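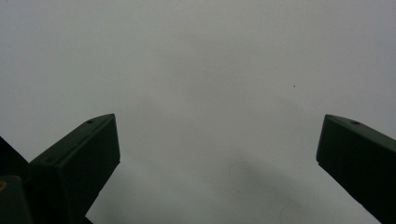 Why does a plain gray surface look darker in one place when the paint or coating is the same everywhere?

The color is the same, but the light which reaches it is different. A thing standing near the surface takes away part of the light, and a soft shadow falls there.

Surfaces and Finishes, Unit 5
Handout to the lecture of Imre Hegedűs, Room 236

1. Matte and glossy

A matte surface sends the light back in many directions. For this reason it looks calm and even, also when you change your place. A glossy surface sends much of the light in one direction, so you see bright spots and reflections of the lamp. Small faults are easier to find on gloss. On matte they can stay hidden until the light comes from the side.

2. Shadow or stain?

Students often write "stain" in the report when they saw only a shadow. Please test before you write:
– Move your hand or the lamp. A shadow moves with it, a stain stays.
– Look at the border. A shadow from a large lamp has a soft border and fades slowly. Water marks have often a thin, clear line at the outside.
– Look from a low angle, with your eye almost at the level of the surface.

The word "gray" alone is not enough in a report. Write light, middle or dark, then the finish – for example "light gray, matte, smooth". Use our tone card with nine steps and hold it flat, in the same light as the surface.
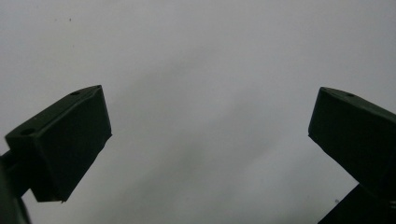 3. Homework

Choose one plain surface at home, such as a table or a wall. Look at it in the morning and again in the evening with the lamp on. Write five sentences on what changed and what stayed the same. Mawar Sumampouw collects the sheets before the next lecture. Who has no tone card can borrow one from Faizal Simanjuntak.

Reading: the Unit 5 pages on side light, without the part on varnish.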